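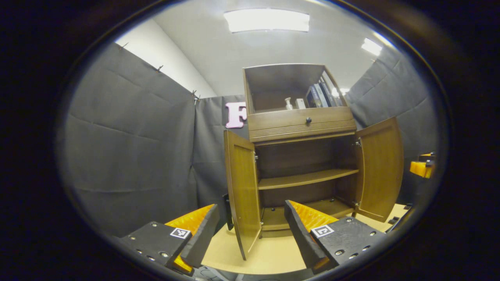
やっと戸棚の下の段に手をつけました!

ずっと「来週やる」と言い続けて、気がつけばもう1月。上は本を並べるだけだからすぐ済んだんだけど、問題は扉の中なんですよね。古い封筒とか、使いかけのろうそくとか、何の鍵かわからない鍵とか(捨てられない…)、とりあえず突っ込んでおいたものが山ほど。ぜんぶ出して、棚板も底も拭いて、いまは両方の扉を開けっぱなしで風を通しています。からっぽの棚って気持ちいい。しばらく何も入れたくないくらい。

この戸棚、はちみつみたいな茶色が気に入っていて、引き出しの下のほうに溝の飾りが入っているのも地味に好きなところ。つまみは小さくて丸い黒っぽいのがひとつだけ。幅のある引き出しなので、端を持ち上げ気味に引かないとつっかえます。ロウを塗るといいよとマリオン(Marion)に教わったので、今度やってみるつもり。

で、下に何を入れるか。候補は毛糸か、お皿か。毛糸は今、寝室の紙袋2つに分けてあって、これが入ればかなりすっきりするはず。でもアフロザには「扉の中にしまうと編まなくなるよ」と言われてしまい、うーん、たしかに。お皿なら台所が広くなるけど、いちいち取りに来るのが面倒そうだし。

上の段は本を右に寄せたら左側がだいぶ空いたので、こっちも悩み中。写真立てを置くか、読みかけの本を平積みにするか。前に鉢植えを置いて輪じみを作りかけたことがあるから、植物はなしで。

ついでに収納かごも見てきました。Mathesonのがちょうどよさそうで、ひとつ3,538円。2つ買うとなるとちょっと考えちゃう。奥行きを測らずに出かけてしまったので、その日は買わずに帰ってきました。メジャー、どこにしまったかな。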